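4.2 Close-range handling at the bench

Figure 1. Wrist camera view during close-range work beside a yellow part, with a dark rail and a grooved gray surface below.
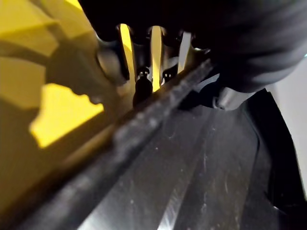
Samira Bitar, reading an early draft of this section, objected that we were grading the machine on the wrong thing. Picking up a part is the easy half of a shop-floor chore, she wrote, and any fair test should start at the moment the part has to go somewhere tight. We took the point and moved the scoring. A trial now opens when the gripper comes within a hand's width of the work and closes when the arm has backed away with the part seated and nothing else moved.

The change made the results worse and, we think, more useful. Under the old scoring, the arm running the Collorer controller finished most of its trials without help. Under the new one it completed 64 of 400. The trials were spread over 15 chores, among them wiping down a guide rail, seating a cover, clearing chips from a channel, and turning a small knob to a set position. All 15 were picked by Ghassan Tannous from jobs that new hires at the Mansour shop are expected to handle in their first month.

Crowding accounts for a large share of the failures. At working distance the wrist camera loses most of its overview. In Figure 1 the gripper itself takes up much of the view, its neighbors are soft and partly blurred, and a large shadow lies across the yellow surface. A person at the same bench would lean to one side and look again. Our controller has no such habit. It plans from the last wide view it had and trusts the close view only for small corrections, so an error of a few millimeters made early on is carried all the way in.

Shadows were the second problem. The planner read a dark patch on a bright surface as a hole or a separate object in a number of trials, and it steered around things that were not there. Adding a second lamp helped on painted parts and did little on bare metal, where it produced glare along the ridges. Jad Akl retrained the segmentation step on 1,000 hand-marked close views, which reduced the false holes but left the glare errors where they were.

Household chores fared no better. We repeated the procedure in the Oltico test kitchen with the same arm, replacing the shop parts with drawer runners, a drain cover and a stove knob. The drawer runners gave the most trouble — the fingers were too wide for the gap, and no amount of planning fixes that. Narrower Zuline fingers reached the runners but bent under load when the drawer stuck.

We do not read these results as showing that such chores are out of reach. They do suggest that progress measured on open tables overstates what a machine can do next to a wall, a housing or a rail. The following section describes the trials in which the arm was allowed to withdraw and look again before each contact.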